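Fiction > Short Stories > Archive

The Datum 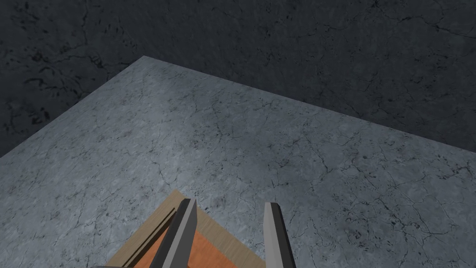

What does a leveling surveyor measure first? The benchmark, twice, before anything else is touched.

Hajnalka Bognár had written that sentence into the Brolton procedures manual in her second year with the firm, and it had survived three revisions. She read it again at 6:40 in the morning in the cab of the truck, then put the manual back in the door pocket and carried the level down to the dam.

Brolton held the monitoring contract for the Posel embankment. The work was done every April and consisted of a closed leveling run along the crest, beginning and ending at a brass bolt set in bedrock on the left abutment. The bolt was called P1. Its elevation had been fixed before the reservoir was filled and had been treated as constant ever since. Everything on the crest was allowed to move. P1 was not.

She set the staff on the bolt, read it, broke the setup, leveled again and read it a second time. The readings agreed. She moved on to the first crest marker.

The run took until early afternoon. There was a light wind from the reservoir and the staff had to be braced on the longer sights. Her assistant, a quiet man named Pfister, held it and called the marker numbers. At marker 9 he asked if she wanted to stop for lunch. She said after 14. They ate after 14, sitting on the downstream side with their backs to the riprap.

The loop closed within tolerance. In the truck she entered the numbers and compared them with the previous year. Every marker on the crest had risen by the same amount, to within the error of the instrument.

"Embankments settle," Pfister said.

"Yes."

"So it's the staff."

They checked the staff against the steel tape. It was correct. They checked the collimation of the level on flat ground by the gatehouse, with the pegs 65 meters apart. It was correct also.

A dam that rises uniformly over its whole length is not a dam that is rising. Bognár knew this before she had finished the subtraction. The bolt had gone down.

There was a second benchmark, P2, on the far side of the access road, 300 meters from the abutment. It had been left out of the program eleven years earlier, when Bovico bought the power station and asked for the monitoring cost to be reduced. She found it under leaf litter with the cap still on. The transfer from P1 took four setups out and four back, and they finished at 5:15 with the light going flat behind the ridge.

The difference in height between the two bolts had changed by 110 millimeters.

Pfister wrote it in the book. Then he looked at the left abutment for a while. It was gray limestone with scrub growing on it, and it looked the way it had looked in the morning.

"In one year?" he said.

"The book can't say. The last tie to P2 is eleven years old."

"But the crest."

"The crest says 4 millimeters since last April. If you believe the crest is settling at its usual rate, the bolt has gone down more than that. If you go back through the old sheets, you can probably find the rest."

She had gone through the old sheets every year. The markers had settled a little less each time, and each report had described this as the expected decline of consolidation in a mature fill. She had signed six of them. The phrase was hers.

She telephoned the Bovico control room and asked for the duty engineer. He wanted to know which marker had failed. She told him that no marker had failed. He asked what, in that case, she was reporting.

"The zero," she said.

He put her on hold. There were 200 liters of fuel in the truck's auxiliary tank and a thermos of coffee in the footwell, and she told Pfister to set the level up again over the road while he could still read the staff.

14 comments
Shared 37 times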